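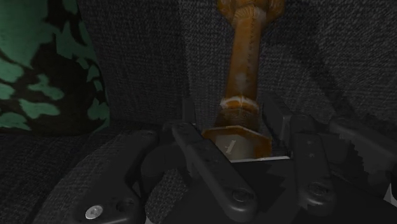
Selon Hedvika Vondráček, un meuble ancien qu'on a décapé à blanc a perdu la moitié de son histoire, et elle le répète à chaque client qui pousse la porte de son atelier. Elle restaure des bois tournés et des petits meubles dans l'ancien bâtiment du Silo, à deux rues du marché. Nous l'avons rencontrée un vendredi matin, entre deux livraisons.

Elle a commencé chez Gajdoš, une maison de dorure et de vernis où elle est restée 6 ans. « Au début je ne touchais pas aux pièces. Je filtrais la gomme-laque, je lavais les tampons, je rangeais. On m'a donné un pied de lampe au bout d'un an, et je l'ai raté. » Elle l'a gardé. Il est sur l'étagère, au-dessus de l'établi, avec une coulure qu'elle montre aux stagiaires.

Son travail consiste surtout à nettoyer. Elle commence par un chiffon sec, puis un coton à peine humide, et elle attend le lendemain avant de décider de la suite. Les gens arrivent souvent avec une pièce déjà poncée dans le garage. « Le papier de verre, c'est 80, le premier qu'ils trouvent. Après ça, les moulures sont molles et je ne peux plus rien faire pour les arêtes. »

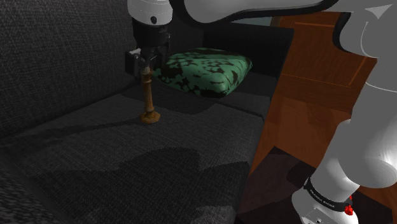 Pour la cire, elle reste fidèle à une recette simple, cire d'abeille et térébenthine, qu'elle prépare l'hiver en petites boîtes. Elle a essayé les produits tout faits, dont celui de Fidard, et n'en dit pas de mal. « C'est correct pour un plateau de table. Sur du tourné, ça s'accumule dans les creux et ça devient gris. » Elle l'applique au pinceau court et brosse longtemps. Une couche par semaine, 2 au maximum, jamais près d'un radiateur.

La question des prix revient souvent. La facture la plus élevée de l'année s'est montée à 763 euros, pour une commode venue de Dollstead dont les tiroirs ne fermaient plus. Le propriétaire avait hésité à la jeter. Hedvika Vondráček refuse pourtant une partie des commandes, surtout quand on lui demande de donner un air ancien à du neuf. « On peut le faire, je sais le faire. Ça ne m'intéresse pas. »

Elle aimerait trouver quelqu'un pour l'aider à partir de juin, de préférence une personne qui n'a pas encore pris d'habitudes. L'annonce est affichée sur la porte. Pour les petites réparations, elle reçoit sans rendez-vous jusqu'à midi, et il vaut mieux apporter les morceaux cassés, même les plus petits, dans une enveloppe.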